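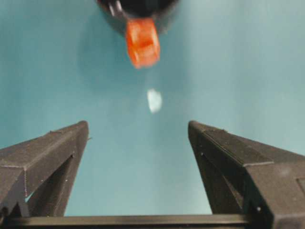 Cups and plates talk, Orness, 08/04/2025
20 mins plus questions. Water. Clicker. Don't start with the history, went on too long last time.

OPENING
Who here has bought disposables for an event in the last year? Hands.
Who knows how many came back unused? (fewer hands, wait for it)
Ours: the Skidel open day in November. Ordered 673 cups. Used 309. The rest went in a cupboard, got damp, got binned. Never drunk out of. That's the talk really, the waste that happens before anybody pours anything.

WHO WE ARE, one line only
Tustivard. We lay out and clear up for halls, fairs, staff dos. Not selling tonight.

WHAT PEOPLE ASK FOR
Always the cup first. What colour, can it have our name on.
Say no to the name. Printed cups with last year's date on can't be used this year. Plain ones go back in the sleeve and come out for whoever's next.
White shows up on a coloured cloth, dark cloth especially, so people see where they put it down. Sounds silly. Half of all extra cups are people who lost their first one (my guess, say it's a guess!!)
Also you can see down inside a white one. Dregs, crumbs, somebody's teabag. Makes clearing quicker. 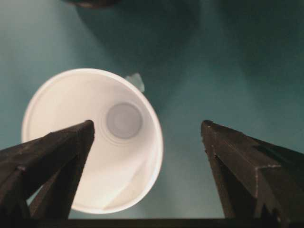

Plain white cup, nothing printed on it.

Talk about the rim. Rolled lip, run a finger round it, pass the sample ones along the rows now. Ask them to feel the difference between the two. Cheap one has a sharp little seam, kids notice.
Look at the bottom as well. Narrow base, wide mouth = stacks well, tips over well. On a wobbly trestle that is a proper nuisance. Half fill them. Put them out in short rows well back from the edge, not in a pyramid, please no pyramids.

Paper or plastic? Will come up. Answer: ask your own council what they take, before you order. Paper ones mostly have a lining and lots of places wont have them in with the card. Don't get drawn into the argument, it ate the whole question time at the last one.

PUTTING OUT
Cloth or mat down first. Smooth it. A crease under a full cup is enough.
Plates next, then cups, then napkins. Everyone does cups first because cups are fun, then has to move them all to fit the plates in.
One plate per place if sitting down. If it's a buffet, one stack at ONE end. Two stacks and you get a queue from both sides meeting at the sausage rolls. (pause, usually a laugh)
Count sleeves, not cups. Write the number on the box lid in marker.
Open one sleeve at a time!! Biggest single thing. An open sleeve gets called dirty and thrown out whether it is or not.

CLEARING
Liquids out first, bucket. Then stack cups, then scrape plates, then stack plates. Cups and plates in seperate bags even if they end up in the same skip, the bag is half the size.
Clear from the middle of the table towards you.
Don't stack plates with food between them, they slide and the bag splits.
Unused goes back in the box straight away, while you still remember which they are. We lost nearly a whole box once by leaving it till after the floor was swept.

PLATES
Less to say, still matters. Round, white, flat enough to sit still when someone leans on it with a fork. Bigger plate = more food taken = more food binned. Go down a size and people come back for seconds, fine, let them. 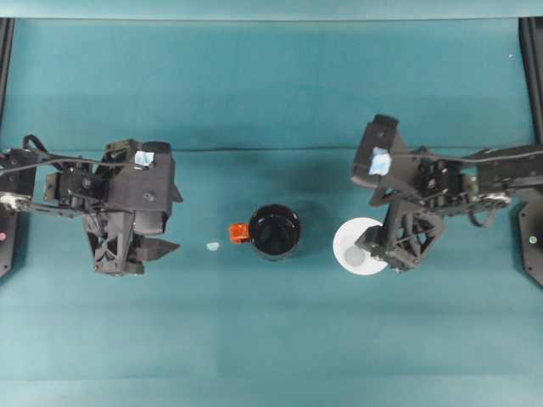
One reply to our last handout said the plates are a lost cause anyway, you can't get gravy off card, and why don't we just borrow china from the church and wash up like we used to. Fair point. Read it out, don't be sniffy about it. China's better if you've got a sink, hot water and people who'll stay till ten. Lots of halls have a kettle and a cold tap. Van Damme hall does both, china for the sit-down lunch and disposables outside, and that works for them.

NUMBERS SLIDE (skip if late)
Ordered 673, used 309. Leave it up, let them do the sum.
What we'd order now: heads expected, plus a few sleeves closed and returnable. Ask the supplier if they take back sealed sleeves. Many do if you ask before, hardly any after.

QUESTIONS
Probably: hot drinks in thin cups (double up, or buy the right one). Lids (only if there are stairs). Wooden forks (no opinion, people hate the taste).
Get the sample cups back at the door.
Order form is on the table by the coats. Say thank you to Orness for the room.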